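Community Help > Kitchens and Dining > Storage and Layout

Arrangement of dish rack, mug tree and toaster oven on one shared countertop

Posted by Clendcombe House Office
March 2019

This office is responsible for the common kitchen on the ground floor at Clendcombe House, which serves some 80 residents. We are revising the written layout for one of the countertops and would welcome advice from other buildings that operate on similar terms.

The items assigned to this countertop are a toaster oven, a small wooden dish rack, three plates in different colors, a wooden mug tree with its mugs, and a wicker basket for vegetables. The surface is protected by a brown covering. At present our posted sheet states only that "all items must be returned to their places after use." We have received several written requests to state what those places are.

Our particular difficulty concerns the third plate. Two plates are usually stored upright in the rack and the third is left flat on the counter beside it or in front of it. Some residents consider this acceptable. Others regard a plate on the counter as a plate that has not been put away, and return it to the sink to be washed again. We would like a rule that settles the point.

We would also appreciate guidance on the following: the side of the counter on which the toaster oven should stand, and whether a mug tree belongs at the front of a counter or at the back.

Purchasing a larger rack is not possible in the current budget period, which ends in April.

Murkivach Tenant Services

The plate should go in the rack. If there is room for two plates there is generally room for three, provided that they are placed one slot apart and all lean in the same direction. Please instruct residents accordingly.

We have no view on the mug tree.

Clendcombe House Office (original poster)

We thank Murkivach Tenant Services for the prompt reply. The rack has slanted slats, and residents report that a plate placed in the front position tends to lean on its neighbor. We will test the spacing as suggested. The present arrangement of the countertop is as follows.
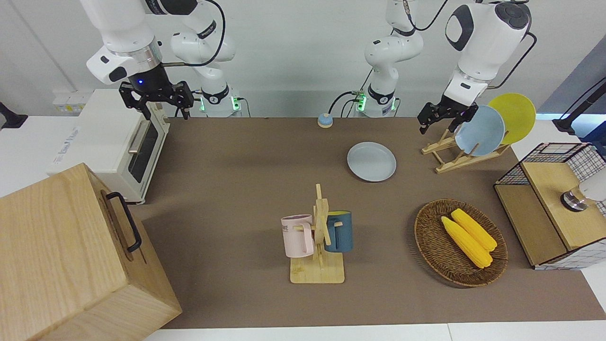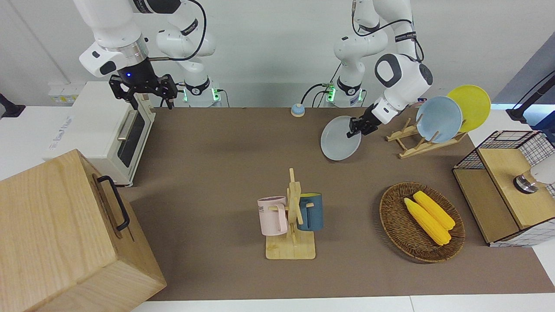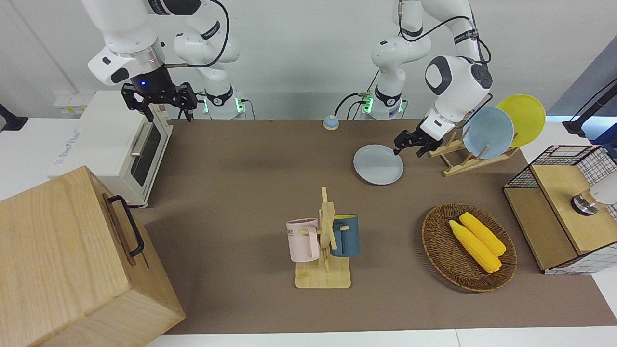
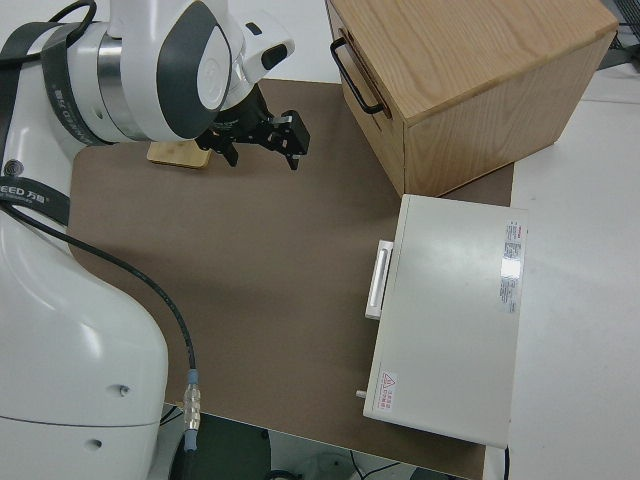 Common kitchen, Clendcombe House. The rack and the three plates are in the first three pictures; the small wooden block is in the last.

We should add that the wooden block is not listed on our inventory. It has been proposed that it be used as a stand for hot dishes. We would be interested to know whether other respondents consider a piece of that size adequate for the purpose, or whether it should be withdrawn.

Tierney Facilities Desk

We administer five shared kitchens and have had a written countertop layout in force in each of them for several years. The comments below follow the order in which the matters were raised.

Third plate. We recommend that the rack be designated as the storage place for all three plates and that the sheet say so in one sentence. The light blue and the yellow plate overlap when seen from the front, which suggests that they are standing fairly close together. Move the yellow plate back or to the side by one position, if the rack allows it, and try the gray-blue plate in the space gained. Plates stored upright should be put in with the largest at the back, so that the smaller ones can be taken out without disturbing it. If the three plates will not stand securely after a fair trial, the alternative is to name a flat position for the third one. In that case it should be the same position each time. In your first picture the plate lies to the left of the rack and in the third it lies in front of the rack, and a resident cannot reasonably be expected to know which of the two is correct.

We would not place a clean plate directly on a fabric or vinyl covering that is also used for food preparation. We do not know what your covering is made of. A folded dish towel or a small tray under the plate resolves the matter and also signals to the next person that the plate is clean.

Toaster oven. The left end, near the wall outlet, is a sensible location. The cord should not cross the working area at any point. With the door facing right, please confirm that it can be lowered fully without meeting the mug tree or a plate left out on the counter. Our own rule is that nothing may stand within seven inches of an oven door when it is open. The distance to be kept at the back and sides is stated in the manual for each model, and that figure should be copied onto your sheet. Please also confirm with the manufacturer whether the oven may be used on top of a table covering. Many coverings are not suitable for sustained heat, and we remove ours from beneath any heating appliance.

Mug tree. We keep ours at the back. A tree standing at the center front is easy to reach, but it is also in the way of every person who uses the space behind it, and a sleeve will catch on a mug sooner or later. Handles turned in toward the post, as in your second picture, are good practice and could be mentioned on the sheet. If the tree must stay at the front, we suggest moving it to one side - preferably the side away from the oven door.

Basket. We have no objection to an open wicker basket for corn or other whole vegetables, provided that it is kept apart from the rack so that drips from washed plates do not reach it. It should be emptied and brushed out once a week. Please do not line it with plastic, as moisture will collect underneath.

Wooden block. We cannot judge the thickness from the picture. A flat piece of wood that is smaller than the base of the dish does not make a safe stand, and we would withdraw it from that use. It may serve as a rest for a spoon. If it is retained, it should be added to the inventory and given a place like everything else.

As to the sheet itself, we advise keeping the text under 100 words and fixing it at eye level above the counter. A simple outline drawing of the countertop with the name of each item written in its position has been more effective in our buildings than any paragraph of instructions. Residents who read other languages have also told us that they prefer the drawing.

Grustska Cooperative Kitchen

We agree with the above regarding the oven. We do not agree regarding the mug tree. In our kitchen the mugs were moved to the back and residents then reached over the plates to get them, and two plates were broken in the first month. The tree was returned to the front, near the middle, and there it has stayed. It depends on what stands between the person and the mugs.

On the plates, we assign one color to each slot and mark the slot with a small dot of paint. Please use paint that is safe for kitchen articles.

Clendcombe House Office (original poster)

We are grateful for these replies. The three plates will be tried in the rack for a period of two weeks, and the mug tree will be moved to the right of its present position for the same period. The wooden block has been entered on the inventory as a spoon rest. A revised sheet with an outline drawing will be posted in April, and we will report the outcome on this page.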